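I finally finished the 1000-piece puzzle I started back in January! It took me 13 evenings, and for most of them I was sure the sky was missing a piece (my sister Nandini swore she hadn't touched it). I do the edges first, then anything with writing on it, and leave the boring blue bits for last. 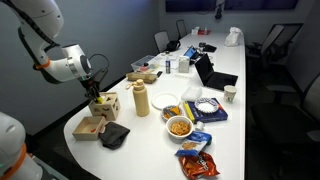

Next up is a smaller one, just trees and a lake, and I've promised myself I won't peek at the box more than 2 or 3 times a night. Wish me luck with all that green!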